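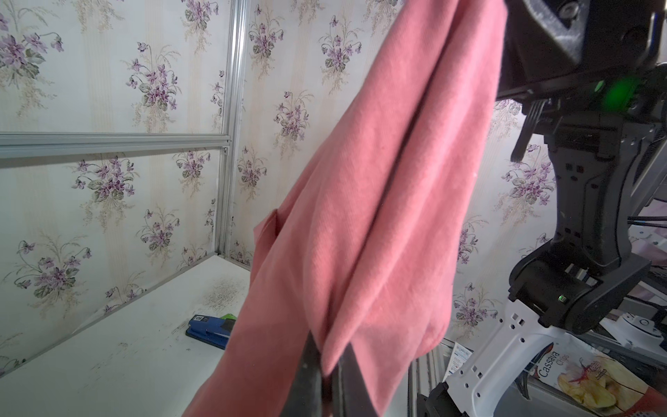
*Cell 9 at Tellberg: pink cloth in the gripper, blue stapler on the table.*

Visit notes, March 13, 2024

Tellberg keeps its two-arm cells on the upper floor. I had asked to see how one of them is looked after, so Yung-ching Fang gave me most of the morning at cell 9. She has run the maintenance side there for 13 months.

The enclosure is aluminum rail with wallpapered walls and a white tabletop. The paper is a violet pattern and gets changed when the project calls for a new background. Fang doesn't replace the tabletop when the paper changes. It gets wiped at the end of a shift, and the scuffs that don't come off stay. 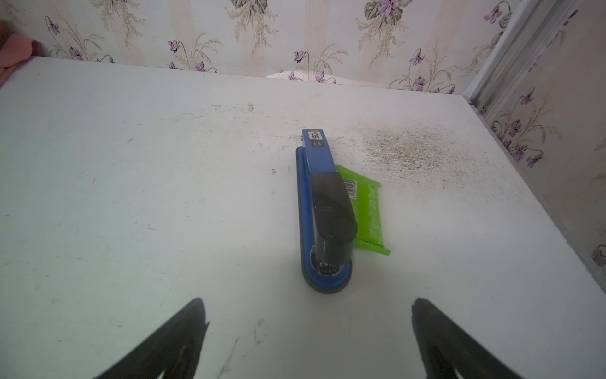 Most of her time goes into the grippers. The fingers are black and they wear at the edges, so she logs the cycle count on each pair and swaps them on a schedule. The last pair came off after 303 hours. She checks the opening first, then closes the fingers on a strip of paper and pulls. If the paper slides out on one side, she loosens the finger, reseats it and tries again. It took her three tries on the day I was there, and she wrote down all three.

After that she goes over the wrist camera brackets. Renar supplies them, and the screws work loose - cloth jobs are the worst for this, she said, with all the lifting and turning. She marks each screw head with a paint pen.

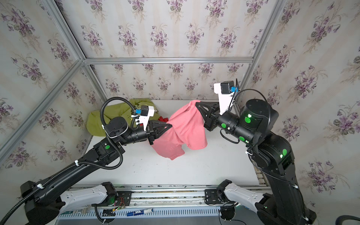

Cables were the other long topic. The conduit on an arm has to have enough slack for the wrist to turn all the way, but a loop that's too big will catch on things. Fang moves the arm by hand to each end of its travel and watches the loop before she tightens the clips. Brerkow, the site I saw last year, does this with a printed gauge. She tried one and went back to doing it by eye.

Spare parts are in a cabinet by the stairs, 356 line items, with a Sundqvist label printer on top. The next full strip-down of cell 9 is planned for April, and she said I could come back for it.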